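About Us

Skerkberg Upholstery School

Prusdale, lower entrance on the mill side

Skerkberg is a small trade school that teaches upholstery, cushion making and basic chair repair. We run day courses, evening courses and one long course for people who want to work in the trade. The school opened in the old Heitmann furniture building in Prusdale and has stayed there. The Heitmann name is still painted over the loading door, and drivers use it to find us.

What we teach

Beginners start with a drop-in seat. Students strip the old cover, check the webbing, replace it if needed, and build the seat back up with new padding and a plain cover. Most people take the seat home at the end of the course. After that they can move on to a footstool, a stuffed dining chair, and later a wing chair or small sofa.

The long course lasts 37 weeks and begins in August. It covers hand stitching, sprung seats, pattern matching, deep buttoning, foam cutting, piping, zippers, and estimating yardage. It also covers pricing a job and writing a quote, two things that give new upholsterers more trouble than the sewing. Students work on their own pieces after the first term. Please ask before you buy a sofa for the course. We have a freight elevator, but it will not take anything longer than a two-seater.

We teach both traditional and modern methods. Traditional work uses horsehair, coir, burlap and tacks. Modern work uses foam, polyester wrap and staples. A student who finishes the long course should be able to open up a chair, see which way it was made, and put it back the same way.

Class size and equipment

Evening classes are limited to five students. Each student has a pair of trestles, a webbing stretcher, a ripping chisel, a magnetic hammer and shears. Walking-foot sewing machines are shared. Bring an apron and closed shoes. Left-handed shears are available if you tell us when you book.

Fabric and supplies

The supply room carries webbing, twine, tacks, padding, calico and a range of cover fabrics. We keep 200 fabric samples on the rack by the stairs, and students may borrow up to 30 at a time to look at in their own homes. Fabric looks different under our lights, so we suggest doing this before ordering. Much of our plain cloth comes through Flulten, a wholesaler we have used since we opened. Vinyl and leather are special orders and cannot be returned once cut.

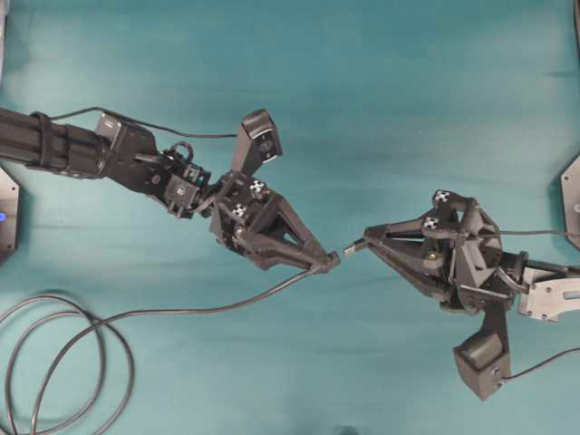
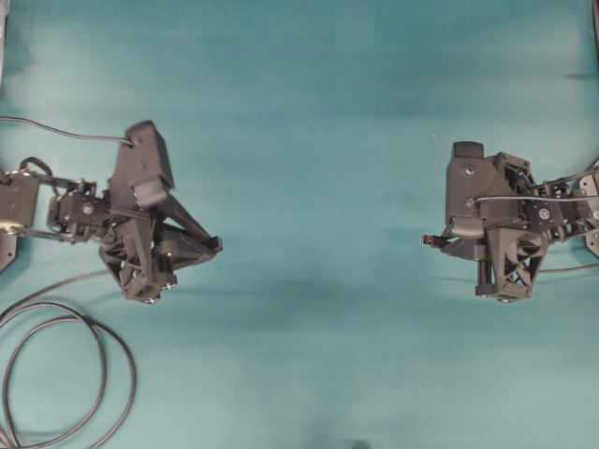 Repairs for the public

We do not take in general repair work. In the second half of the long course we accept a few chairs from local people for students to practice on. The owner pays for materials only, and the work is slow. We cannot take recliners, car seats or anything with active woodworm.

Visiting

You are welcome to look around before you sign up. Call first, as the front door is locked during classes. Parking is behind the building.

Page last updated 6 January 2025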